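Laundry and Linen Assistant, part time
Skola Guest House, Akthorpe 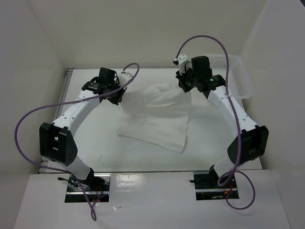
A piece of white cloth laid out on a white work surface.

Skola Guest House needs a laundry and linen assistant to join the housekeeping team at Akthorpe. The post is permanent after a trial period of 6 weeks.

You will wash, dry, iron and fold bed linen, towels and table linen for the guest rooms and the breakfast room. You will also sort out items that need mending, keep the linen cupboards in order and tell the housekeeper when stock is low. From July we also take in table linen from the Sowah tea rooms, so summer is the busiest part of the year.

Hours are 11 a week, worked over two mornings. Extra hours are often available in summer but are not guaranteed. Pay is £934 for each full quarter, paid monthly in equal parts, with holiday pay on top.

Experience in a laundry, hotel or care home is useful but we will train the right person. You must be able to stand for long periods and lift full linen bags. The laundry is on the ground floor. Uniform and a meal on shift are provided. There is free parking behind the building, and the Pandoteo bus stops at the end of the lane.

To apply, collect a form from reception or write to us with a short account of your past work and the names of two referees. Please say if you have any holidays booked.

Closing date: Dec 10, 2021. Interviews will be held at the guest house the following week.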